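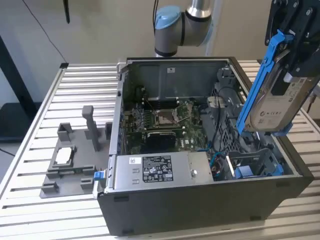 4. Planning the budget for a disassembly cell

Read this section before you order the Lelleo arm. Most delays come from small items which were not in the first order.

4.1 Write down the computer models you will process. Drives mounted in a plastic caddy need different fingers than bare drives.

4.2 Choose the table. A slotted aluminum table lets you move fixtures later — please do not drill a solid one to save money.

4.3 Reserve 3,000 dollars for fixtures and gripper fingers. Printed fixtures are enough for small parts. Order 3 sets of fingers, part 164 in the Fleretti price list.

4.4 Add the yearly service contract. Zonardale sends this invoice separately, in January.

Note: The price of the arm does not include the gripper or the cables.

Caution: Do not plan work on computers connected to power. Include a grounding kit (part 310) in the same order.

4.5 Send the completed list to Romaniuk for a quote. Prices are fixed only after you receive the written confirmation.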